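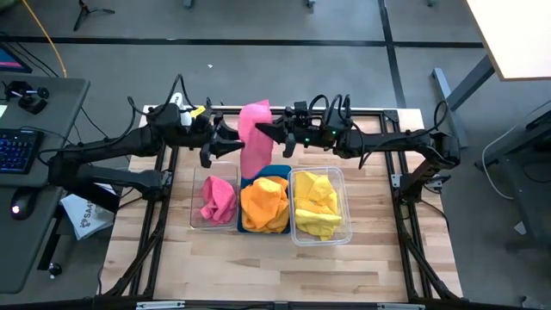 The Whitening Kit on Your Bathroom Shelf

Dentists sell one kind, drugstores sell another, and both make promises that are hard to pin down. A skeptic's tour.

11/13/23

The box says eight shades whiter. It doesn't say eight shades whiter than what, or measured by whom, or in what light. I have had three of these boxes in my bathroom since September, and the longer I read them the less I know.

Tooth whitening is an odd corner of dental care. It treats no disease. Insurance plans tend to leave it out. It still takes up more shelf space at my local drugstore than floss, and at my dentist's office there is a poster for it in the waiting room, another over the sink, and a small card tucked in with the bill. When a thing is sold that hard, I like to look at what is being sold.

The chemistry is old and not very mysterious. Most kits use hydrogen peroxide or carbamide peroxide, which breaks down into hydrogen peroxide in the mouth. Peroxide moves through the enamel and breaks up the colored compounds underneath. It works, in the sense that stained teeth usually get lighter. I am not going to argue with that part. My quarrel is with nearly everything that gets stacked on top.

Take the light. The Pultetti kit, the priciest of my three, comes with a blue plastic mouthpiece that glows for 20 minutes and then beeps. The leaflet calls it an "accelerator." I wrote to the company to ask what it speeds up and by how much. The reply thanked me for my interest in a brighter smile and attached the same leaflet. I wrote again and asked whether they had tested the gel with the light on and with the light off, which seems like the first thing anyone would try. I have had no answer to that one.

Studies of whitening lights have gone both ways over the years, and plenty of them find that any extra effect is small or gone within days. Part of the trouble is that teeth dry out while your mouth is propped open, and dry teeth look whiter. Drink a few glasses of water, wait a day, and some of the miracle goes away. Anyone who checks their shade in the mirror right after a session is grading the test at the best possible moment for the seller.

Then there is the shade guide. Dentists have used these for a long time, mostly to match crowns and fillings to the teeth next door. It is a row of little fake teeth in different colors. The guide in the Brudgate box is a strip of printed cardboard, and I can land on three different shades depending on whether I stand by the window, under the vanity bulb, or out in the hall. Printed ink on cardboard doesn't look like enamel in any light I own. A claim of "eight shades" read off a card like that means about as much as a bathroom scale that works best on carpet.

Brudgate also prints a survey result on the side panel: 278 users, most of them "satisfied or very satisfied." The small type says they were given the product for free. It doesn't say how many people were handed a kit and never filled in the form. Satisfied people like to fill in forms, and so do furious ones, and the ones who shrugged and put the box under the sink are the ones I would most like to hear from.

La, the third brand, goes the other way and sells on what it leaves out. No peroxide, no "harsh chemicals," just charcoal and coconut oil in a nice glass jar. I understand the appeal. But charcoal powder cleans by scraping, and enamel does not grow back. Scrape off enough of it and you get closer to the dentin, which is yellow. A product that could, with enough use, make your teeth look darker is a strange thing to put in the whitening aisle. The jar says "gentle" twice. It gives no number for how abrasive it is, though there is a standard way to measure that in toothpaste and a company that had a good number would probably want to show it off.

So should you pay the dentist? I looked into that too, and I came away grumpy there as well. A clinic in my part of town offers a system called Vurnutus, done in the chair in one visit, at a price I would rather not repeat in front of my children. The gel is stronger than what you can buy at the store, and somebody trained puts a barrier over your gums first, which is worth something. Strong peroxide on soft tissue is no fun. But when I asked how long the result would hold, I was told "it depends on your lifestyle," and when I asked what that meant I was told coffee. I have had coffee every morning for thirty years. I was then offered a touch-up plan.

The clinic's brochure says the system has been used on more than 3000 patients. I don't doubt it. That is a sales figure. It tells me people bought it, and it says nothing about what their teeth looked like a year on.

What I would have liked to hear, from any of these people, is the boring stuff. Whitening does nothing for crowns, veneers, or fillings, so if you have a front tooth with a cap on it you may end up with one tooth that no longer matches. Gray stains from certain childhood antibiotics respond poorly. Sensitivity is common, mostly short lived, and worse if you have gum recession or a cracked tooth you don't know about. A dark tooth standing alone among light ones can be a sign of a dead nerve, and bleaching it at home is a fine way to put off finding out. If you want to do this at all, get an exam and a cleaning first. A fair amount of what people take for yellow teeth is plaque and surface stain, and a cleaning takes that off.

My own experiment ended early. I used the Pultetti gel on the upper teeth only, without the light, and left the bottom row alone so I could compare. By the second week the uppers did look lighter to me. My wife said she could see it and then asked which row I had done. I had one bad evening with a bowl of ice cream and stopped there.

The plain peroxide strips two shelves down from the fancy kits cost me $55 less than the one with the mouthpiece. Same active ingredient, no beeping. I haven't opened them yet.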